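Force before position: some notes from my September

I promised to write more often about my work and then I did not write for the whole summer. So today I will tell about the thing which took most of my time, and I will try to keep it simple for the friends who read this blog and do not work with robots.

My question is small. When a robot learns a task from demonstrations, it usually learns where to move. It looks at the camera pictures, it looks at its own joints, and it predicts the next position. For many tasks this is enough. For tasks with contact it is often not enough, and hitting something with a stick is a very good case. The difference between a nice beat and a dead push into the drum is a few millimetres, and the camera hardly sees it.

My colleague Chi-keung Hung suggested last year that we should let the policy predict a wanted force together with the wanted position. A small controller below it, which we call Ondier, then decides which of the two to trust at each moment. In free air it follows the position. When the sensor at the wrist feels a contact, the force takes over step by step. The idea is not new, I must say, and people in control theory will smile at me. The new part is only that the switching is learned from the same demonstrations, so I do not tune it by hand.

We recorded 1227 demonstrations. This was slow work, and I did more than half of them myself, mostly after four in the afternoon when the lab is quiet. Each one begins with taking a stick and ends with a beat on the toy drum. We moved the drum and the sticks between the demonstrations, so that the policy could not simply remember one place.
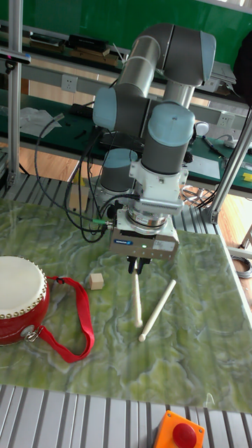 One drumstick in the gripper, with its tip just over the mat. The second one lies beside it.

The part I had not expected to be difficult was the grasp. A stick held near its top is a long lever. If it sits a little crooked in the fingers, the tip is far away from where the robot believes it is. At first I wanted to measure the angle with the camera and correct it. It worked badly and I lost 7 days with it. Then I let the policy touch the mat lightly with the tip before it goes to the drum, and read the force from this touch. I was almost ashamed how simple it was.

Now to the result. I tested both methods with 30 trials each, with the drum in places that were not in the training data. I counted a trial as good only if the stick came back up after the beat and did not stay pressed on the drumhead. The method with force reached 80 per cent. The one with position only was clearly worse, and its typical mistake was exactly the dead push.

I do not want to sell this as more than it is. It is one drum and one pair of sticks. Most of the failures which remain come from the stick turning between the fingers during the beat, and my controller knows nothing about this. Chi-keung thinks softer finger pads would help. I think the policy should notice the turning and grasp again. We have not agreed yet, and probably we will try the pads first, as they are cheaper than my time.

Next I want to try two beats one after another with a steady rhythm. Timing is a problem I have avoided until now, and the present controller is too slow for it. If somebody has good reading about learning rhythm from few demonstrations, please write to me under this post.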